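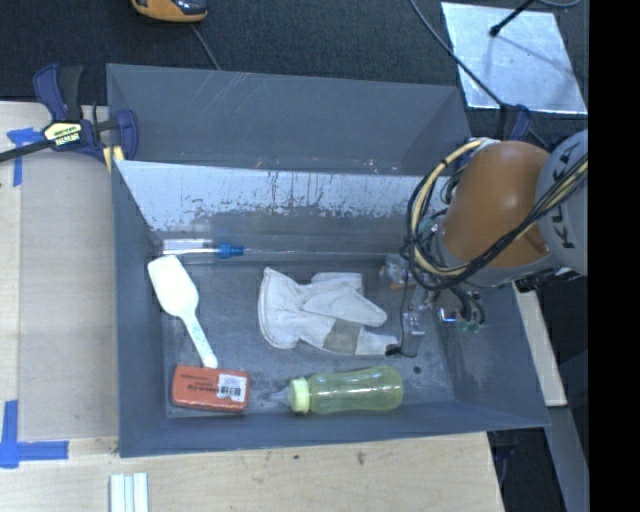 4. Discussion

4.1 Irregular bedtimes and next-day mood

The purpose of the study was to examine whether irregular bedtimes are linked to low mood and irritability in early adolescence, and whether any such link remains once total hours of sleep are taken into account. The results reported in Section 3 support the first of these expectations clearly and the second in part. Students whose bedtimes shifted most from one night to the next described themselves as more irritable at school and at home. The association became weaker when sleep length was added to the model, but it did not disappear.

Most earlier work on teenage sleep has dealt with duration. School campaigns usually present a recommended number of hours, and parents who took part in our preliminary interviews tended to judge their child's sleep by the same measure. The diary data suggest that this picture is incomplete. A student may reach an adequate weekly total by sleeping late on free days and still spend school mornings in a state close to that of a traveler who has crossed time zones. Several students in the Husow schools had weekly totals well within the normal range and mood ratings among the lowest in the sample. In nearly every such case the diary showed large differences between school nights and free nights.

The direction of the effect cannot be settled here. Worry and sadness can delay sleep, and a student who has quarreled with a parent or a friend may lie awake for reasons that have little to do with routine. The lagged analysis was intended to address this question. A late and unusual bedtime predicted lower mood on the following day somewhat more strongly than low mood predicted a late bedtime on the following night. The difference between the two paths was small, and we would caution against reading it as evidence of cause.

4.2 The role of the household

Of the 800 families invited, 368 returned both the student diary and the parent questionnaire. Parents and adolescents often disagreed on whether a bedtime rule existed at all. Where both reported the same rule, bedtimes were steadier. Where the parent reported a rule and the student did not, bedtimes were as variable as in homes where neither reported one. This pattern held in the town schools and in the rural schools of the Katania district alike.

One reading is that strictness in itself matters less than shared understanding. Written comments from students give some support to this view. Those with steady bedtimes often described the rule as something that had been discussed, sometimes more than once, and changed as they grew older. Students in the mismatched group wrote more often of being told to turn off the light "when Mom notices" or "if somebody is still up." The comments were optional and were left by a minority of students, and those who chose to write may differ from their classmates in other ways.

Shift work deserves separate mention. A considerable share of parents in Husow work evenings, and their children had later and less regular bedtimes on the days of those shifts. Mood ratings in this group were nevertheless close to the sample average. The presence of an older sibling or grandparent in the home may explain part of this finding - the questionnaire recorded who lived in the household, but not who was awake and at home in the evening. Future versions should ask this directly.

4.3 Screens and evening activities

Evening phone use was associated with later bedtimes, as in other studies, yet it was only weakly associated with how much bedtimes varied. Many students used their phones every evening for a similar length of time and went to bed at a similar hour. Irregularity was more closely tied to unfinished homework and to sports practice that ended late on certain evenings. At the Zuvano school, where practice schedules were changed during the first days of data collection, the diaries show a visible shift in bedtimes among team members and little change among other students.

We do not take this to mean that phone use is harmless. The diary asked for minutes of use and did not ask what the student was doing. A long call with a close friend and an hour of unpleasant messages in a class group would be entered in the same way. The school counselors who commented on a draft of the findings considered this the most serious gap in the instrument, and we agree with their assessment.

4.4 Limitations

The study relied on self-report. Students completed the Bogdan Evening Diary on 9 consecutive evenings and mornings, giving nearly 3,000 usable entries after incomplete pages were removed. Missing entries were not spread evenly. They were more common toward the end of the period and among students with low mood on the opening questionnaire, so the association described above may be underestimated. Movement sensors worn on the wrist would give a better estimate of when sleep began, although they would also raise the cost and would probably reduce the number of families willing to take part.

Data were collected in June, when evenings are light and many students are preparing for final tests. Bedtimes in winter may be earlier and steadier. The sample was drawn from a single district with few private schools, and no student in full-time boarding was included. Mood was rated on a short scale intended for daily use, and it should not be treated as a measure of depression or of any other clinical condition. Students whose opening questionnaire raised concern were referred to the school counselor under the procedure described in Section 2.4.

4.5 Implications for schools

Advice to families could give more attention to regularity, in particular to the gap between school nights and free nights. Schools can contribute by publishing practice times early in the term and by avoiding the habit, reported in several classes, of setting large assignments that fall due on the same morning. Counselors meeting a student who is irritable or withdrawn may find it useful to ask at what times the student went to bed over the past week, and to put the same question to a parent separately. A follow-up with the same families is planned, with questions on evening supervision and on the content of phone use added to the diary.

Figure 3. Open-topped gray bin with five loose objects, on a light wooden tabletop.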